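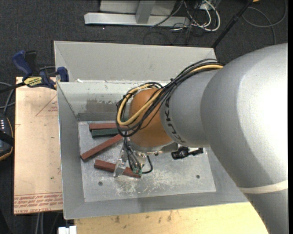 Ticket 146
Subject: Long blocks keep ending up against the back wall of the bin
Opened by: Ayane Sugiyama, Warkstead
Assigned to: Grosen parts support
Status: Open, waiting on parts
Priority: Normal

Summary
The long blocks from the Plerklow set drift to the back of the gray metal bin and stay there. Once two of them lie flat against each other with no gap, they are hard to separate without reaching in by hand. Mostly it is a green one and a reddish-brown one, but I don't think the color has anything to do with it.

Setup
Rectangular metal bin, flat floor plate, no liner. The floor plate is scuffed. Blocks are the long rectangular ones. The short ones have been put away and are not part of this ticket.

Steps to reproduce
Tip the blocks in from the front. Spread them by hand so none are touching. Run the normal sort. Check the back of the floor plate at the end.

Expected
Blocks stay more or less where they were spread, at mixed angles.

What we get
At least one pair lined up side by side near the back. It happened in more than 30 runs before I opened this, and I should have opened it sooner.

4 August 2024 – Ayane Sugiyama
Put a level on the bin. Front to back it is off by 2 mm, low at the back. Left to right is fine. Shimmed the back feet and started over. Fewer pairs, but they still happen. The bench itself has been level since we redid the feet in January, so I did not touch it.

Reply – Grosen parts support
Thanks for the detail. Please confirm whether the floor plate is the original or the replacement. The original has a slight dish toward the back edge that came from the way it was folded. Also, are the blocks painted or stained? The painted ones slide more easily.

Ayane Sugiyama
Plate is the original. I laid a straightedge across it and there is a dip near the back, not much, you can slide a sheet of card under. The blocks came to us already colored and I can't say which finish it is. The packing slip only says "assorted, long."

Reply – Grosen parts support
The dip matches what we have seen on other originals. Two things to try while we check stock:
Wipe the plate and the blocks with a dry cloth. No polish.
Turn the plate end for end so the dip is at the front. It lifts straight out once the 5 screws are removed.

Ayane Sugiyama
Wiped everything. No change I could measure. Turned the plate. One of the screws was already stripped, so it is in with four for now and does not rattle. The pairs now form at the front instead, where they are easier to reach, so this is usable as a workaround. It does confirm the plate is the cause.

I also tried an Oshima rubber mat cut to size. It stops the sliding completely, but the blocks catch on the mat and end up on top of each other when they are tipped in. Took it back out.

Reply – Grosen parts support
Agreed on the plate. Replacement plate and a full bag of screws are on order for you. Please keep the old plate until the new one is fitted, in case the hole spacing is different – there were two versions.

Ayane Sugiyama
Will do. Hole spacing on ours, center to center along the long side, is on the sketch I attached to the parts form. Leaving the shims in. Please keep this open until the plate arrives.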